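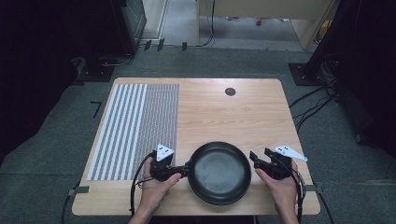 Anitha Thampi asked whether the group could begin with the pension bill and leave the parking item for later, as she had read the draft twice and still could not tell what would happen to people who had already stopped work. Everyone was happy with that, so the order of the agenda was changed.

Minutes of the Brutbridge Retirees' and Workers' Forum, Wed 7 February

The minutes of the last meeting were read and agreed, with one spelling put right (Skamness, two s's at the end).

1. Pension bill
The chair went through the draft slowly, for which several members thanked her. The bill would raise the full pension age in steps, and the widow's and widower's share would be worked out a new way. On Anitha's question, the chair's reading is that anyone already drawing a pension keeps the present rules – but the wording in section 11 is muddy, and she would not like to promise it. The secretary will write to the district office and ask for a plain answer.

There was a long and very good-natured talk about people in heavy work. Members from the Brovard yard felt that a later age would fall hardest on them, and a member who retired from there in October spoke kindly and at some length about his old crew and their knees. Others worried about younger workers paying in more. It was agreed that our response should say both things.

2. Survey returns
We sent out 312 forms and 257 have come back, a lovely result, and warm thanks go to all who knocked on doors in Skamness in that wind. Most replies ask for a longer lead-in before any change. The returns from Bielecka Street still need to be typed up.

3. Our response
A draft letter was read aloud. Members liked it but found the second page heavy going, and it will be shortened. Agreed, with 7 in favor and none against, to send it once the district office has replied.

4. Parking
Held over to next time, with apologies to those who came for it.

5. Any other business
The heating in the side room is noisy again. Anitha has two spare copies of the bill in large print, to be had for the asking.

The meeting closed at ten to nine, after tea.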